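Filed under: Robotics, Student Life, Build Log

December 2, 2025

Writing this on the bus with my thumb going numb so it'll be short. (It won't be short, it never is.)

Got to the lab late, everybody already logged in. Itham is what we call the shared machine, the good one with the card in it, and of course someone had a training job parked on it overnight with no note. Waited. Ate the second half of my sandwich. Did the reading for the other class, sort of, two pages.

Team is still four people. We were going to be five but the fifth switched to the drone section in November and I don't blame them, they get to go outside.

So. Status. The class competition is all in simulation until spring. Everybody gets the same sim room and the same two-armed robot and you write the controller. The package is called Trindonard, don't ask me what it means, and it breaks if you breathe near it. We're scored on grasps. 300 tries per team at the final run, new starting poses every time, no peeking at the seed.

My job since last week is the gripper approach. Which I said yes to because it sounded like the small job. Ha.

The thing I can't get right is thin stuff. Fat stuff is fine, fat stuff the fingers just close and there you go. Anything that tapers, the controller picks the middle of the bounding box and the middle of the bounding box is air. I've been stepping it one tick at a time and stopping before the close, to look at where it thinks it's aiming vs where the object is.

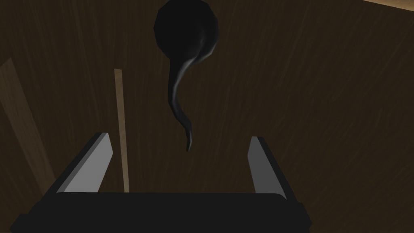 Tried three things today.

One, lower the aim point. Helps on the long curvy shapes, wrecks everything short. Threw it out before lunch.

Two, use the actual mesh points in place of the box. Slow. Like really slow, the sim dropped to a crawl and Itham's fan got so loud the people behind us looked over. Also I had the axis flipped for a whole hour. A WHOLE hour. Y is not up in this package. I have it written on a sticky note on my laptop and I still did it.

Three, slice the object in 11 slabs along its long direction and score each slab by how wide it is compared to the opening. Pick the best one, go there. Dumb idea from the back of my notebook. Ran it on the practice set and it got 215. Yesterday's was so bad I'm not putting it in here. Did a little fist thing under the table.

But then the wrist. If the slab it picks is way down at the skinny end, the hand has to come in at an angle, and the wrist planner from the other half of the team doesnt want to give me that angle. It gives me a nice polite straight approach and lands short. We had kind of an argument about it. Not a real one. More of a whiteboard one, where you keep taking the marker from each other. I think I'm right. I also think I haven't read their code all the way thru so maybe I shut up till tomorrow.

Other problem, the camera. The gripper view is great for me, close up, I can see the fingertips and not much else. For everything about the room it's useless. So we've been switching to the body view for the setup part, to check where the arms sit at reset and if the start pose is the same as what's in the config. I spent the last bit of the afternoon on that while the others did the report outline.
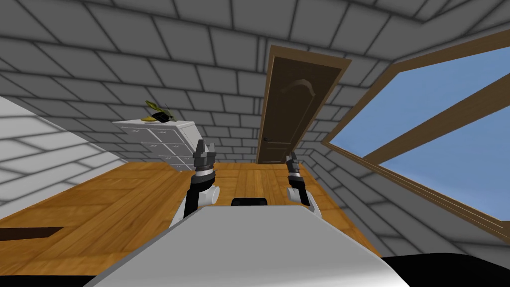 Reset pose is in the config as one line of numbers and one of those numbers was from an older version of the file. Somebody merged it back in. Might have been me. I checked the log and it was me. Fixed, pushed, wrote "fix pose" as the commit message so no one would look too hard.

Report outline is okay. We need a related work part and all of us hate related work. I offered to do figures if I don't have to do related work and they took it so fast I wonder what they know about figures.

The instructor came by near the end and asked what happens if the grasp slips after it closes. We all sort of looked at the screen. There is no plan for slipping. There's a close and then there's a lift and in between is hope. She said put a check in there, even a bad one, finger gap after closing, if it's zero you missed. That's so easy I was embarrassed. Doing it tomorrow first thing.

Team name still not settled btw. Uibo is winning, Lillinier second. Lillinier looks good on a T-shirt but you have to spell it for people every time. I voted Uibo. We have to put it on the form by the end of the week or they assign us a number.

Things for tomorrow before I forget:
- finger gap check
- ask about wrist angle, NICELY
- read their planner all the way down, including the part with no comments
- run all 300 over lunch if Itham is free, put a NOTE on it
- figures folder, make one
- return the charger I took home, third time

Still thinking about the slabs. What if the count isn't fixed, what if long things get more of them. Would have to redo the scoring, wide slabs are going to win too much otherwise. Or weight it by how near it is to the center of mass, so the thing doesn't swing when it goes up. That might fix a bunch of the drops, I had a lot where the fingers closed fine and then it tipped out on the lift. Didn't log which ones. Should have logged which ones. Add to list.

Tired but the good kind. Last year in this same building I was crying over a line follower that would not follow a line, and today I got annoyed at a planner for being too polite. I'll take it.

Mom called while I was typing this, call her back. Also we're out of milk.

My stop, going.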